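Home News People Canteen menus Noticeboard Archive Contact

Sidham Staff Newsletter

The arm in the back kitchen, ten months on

It was last December that Hélder Cardoso stood up at the end of the canteen meeting and told us we were getting a robot. There was a silence, then somebody asked whether it would be paying into the tea fund. It does not, and the matter is still raised.

For those of you on the upper floors who only ever meet the canteen from the eating side, a few words on what has been going on behind the swing doors. The arm came to us through Kosari, who supply the other catering machinery on site, and it was given the end of the preparation room where we used to keep the broken trolleys. The broken trolleys are now in the corridor. If you have walked into one, the form is on the noticeboard.

The idea, as put to us, was that the arm would take over the fetching and setting down. Anyone who has worked a lunch here knows how much of the day goes on moving a thing from where it is to where it ought to have been. We do 1000 covers on a full day, and my own feet could tell you the rest. So the arm is being taught to pick up what you'd find on any kitchen worktop – bottles, fruit, plates, a colander – and to put them where they are wanted. Cooking stays with the cooks. This was said several times at the meeting, with increasing firmness, after Filipa Quintela asked it several times.

Filipa has been on hot food longer than the present ovens and was not, at the outset, a supporter. She is now the person who spends most time with it. Two mornings a week she is off the line and at the white table, laying things out, setting the arm going, writing down what it did and laying them out again. She says it is like having a nephew in for work experience, except that the nephew eventually goes home.

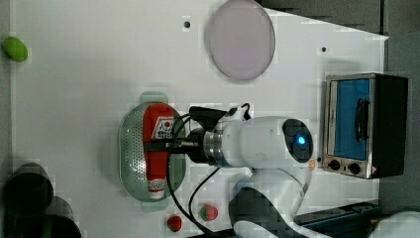
Sidham Catering & Canteen Services – Back Kitchen Team

The red bottle has given Filipa more to write about than anything else on her list. It has a label, it has a cap, and it will lie down given half a chance, and a bottle on its side next to a colander is a different problem from a bottle standing by itself. A person sorts this out without noticing. The arm has to be shown, and shown again with the colander a bit further over. Strawberries are their own chapter. They are small, they roll, and there is an argument running in the department over how hard you can squeeze one before it counts as jam.

What has changed for the rest of us? Less than was feared and more than was promised, in my view.

The rota has changed, for a start. Minoru Fujimoto, who used to begin at six with the rest of the early shift, now begins at half past so that he can stay on and cover the line while Filipa is with the arm. He reports that the extra half hour in bed is very fine and that the extra half hour in the afternoon is very long. Two of the porters have had training on stopping and restarting it safely. This took a morning and came with a certificate, which is one more certificate than any of us got for the dishwasher, and the dishwasher has actual steam in it.

The way we put things away has changed too. When Nathalie Dewulf came over from Brandão to help with the setting up, she asked where the colanders lived. She got four answers from three people. It seems the back kitchen had been running for years on everybody privately knowing where everything was, and on everybody being wrong about one shelf. We now have marked places. I was against the marked places. I have since found the good ladle, missing from my life for most of two years, and have moderated my position.

As for jobs, I'll repeat what Hélder told the last staff meeting, because I know it is what people turn to this page for. No post in the canteen is being cut on account of the arm. Hours for the current team are fixed up to the next review, and the union rep has that in writing. Hélder was asked what happens after the review and replied that there would be another meeting. We believe him on that point entirely.

Pace was the other worry. When it was first mentioned, a few of us pictured the thing flinging plates down the counter while we ran to keep up. In practice the hurrying is all on our side. It goes at its own steady rate and takes no notice of sighing. Raili Räsänen timed herself against it on one tray of odds and ends, won by a distance, and has been hard to live with. She did concede that she would not care to do the same tray 45 times running, and that the arm had done so before her break without a word about its shoulder.

That, I think, is where most of us have settled. Raili's wrist was bad all last winter from lifting down and stacking, and if some of that can go to something without a wrist, she is in favour. What she'd like to see next is the crates, since they are the heavy end of the work and strawberries, whatever else you may say of them, are not. Hélder has passed this on. The crates are understood to be a matter of a bigger arm, and a bigger arm is understood to be a matter of next year's money.

A word about the name. The box by the tills took roughly 40 suggestions, a number of which cannot be printed in a newsletter that goes to the directors. The winner was Nastuvus, put in by Raili, who wouldn't say what it meant until the votes had been counted and has been vague about it since. It is on the rota under N. Minoru has asked why it gets its own line when he still shares one with the weekend cover.

Anyone who would like to come and watch is welcome after the lunch service, once the floor is dry. Ring the back kitchen on extension 1629 first and let it ring, as we are usually at the far end. Hairnets are by the door. Please don't bring it things to pick up. We have had a stapler, a satsuma and somebody's car keys, and the car keys are still at the till if they are yours.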